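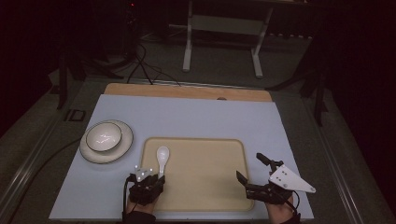

Looking after your chess set and board - club tips

Bits and pieces from the equipment cupboard, mostly learnt the slow way. Add your own and send them to me, or catch me on a Sunday.

Cleaning plastic pieces
Bowl of lukewarm water, one small squirt of washing up liquid. Not the dishwasher. The weighted ones have a slug glued in the base and the glue goes soft, then you have a rattling rook for ever. Wipe, don't soak. Old toothbrush for the horse's mane and the crown of the queen. Rinse with a damp cloth, stand them on a tea towel overnight, felt side up.

Cleaning wooden pieces
No water at all if you can help it. Dry cloth first. If they're really grubby, cloth wrung out till it's barely damp, then dry straight away. A dab of beeswax twice a year is plenty. Khalil Darwish swears by lemon oil but his set has gone very orange.

Felts
They all come off in the end. Peel off the old one, scrape the glue with a blunt knife, go gently near the rim. Buy a sheet of self-adhesive felt, draw round the base, cut just inside the line. If the felt is too big it curls up and picks up fluff. Green or brown, whatever, but do the whole army in one go or it looks daft. For patchy old glue I finish off with 200 grit paper wrapped round a flat bit of wood.

Broken crosses and finials
Kings lose their crosses, usually in the bag. Wood glue for wood, superglue for plastic, smallest drop you can manage on the end of a cocktail stick. Dry fit first. I once stuck a cross on sideways and that king is still in use on board 3.

Keep the bits! Small jam jar, label with the set number. I spent a whole evening looking for a bishop's tip that was in my coat.

Loose weights
If a piece rattles, felt off, see if the slug is moving. Pack it with a bit of plasticine round the edge or run in some PVA, leave upside down till the next day. New felt on. Pieces that have lost the weight completely can be filled with coins or fishing weights and the same PVA.

Sorting and repair evenings
When you've got more than one set on the go, keep the pieces apart or you'll end up with five black knights in one bag and three in another. Spread something pale over the table before you start, as a dropped pawn felt dissapears on dark wood. Lining paper will do, or any big white sheet. Then put a shallow tray on top of it, the beige one with rounded corners and a bit of a raised rim is the sort I mean, and one set lives in the tray until it's finished. Pawns roll. The rim stops them. Next set doesn't come out till that one's bagged. 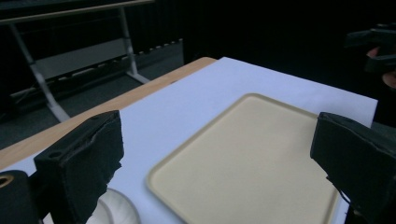 Roll-up vinyl boards get creases if they're folded, and then the pieces lean. Roll them squares outwards, rubber band loose, not tight. For an old crease, lay the board face down somewhere warm with books on it for a couple of days. Hairdryer on low works as well, keep it moving. Marks from biro come off with a little surgical spirit, test a corner first. When you're flattening one, protect the table and the board with a sheet of plain paper like the white one under the tray, it has to be big enough that no edge sits under the vinyl or you get a nice new line across the fourth rank.

Wooden boards
Keep off radiators and out of the boot of the car. They warp. A slight bow will sometimes come out if you leave the board hollow side down on a flat floor for a week, sometimes not. Folding boards - drop of oil on the hinge, wipe off the extra or it gets into the veneer.

Clocks
Take the batteries out over the summer. All of them. Ilham Krishnan had to clean 800 matches' worth of green crud out of one (her figure, not mine) with vinegar on a cotton bud. Rocker stiff? Puff of air underneath, no oil.

Bags and numbering
Drawstring bags are fine, zips are better. Number on the bag, same number inside the box lid, same number under the white king. Count to 32 before you pull the string, 34 if the set has spare queens. Anything missing, note in the bag so the next person knows.

More on demo boards when I get round to it, the magnets are a seperate headache.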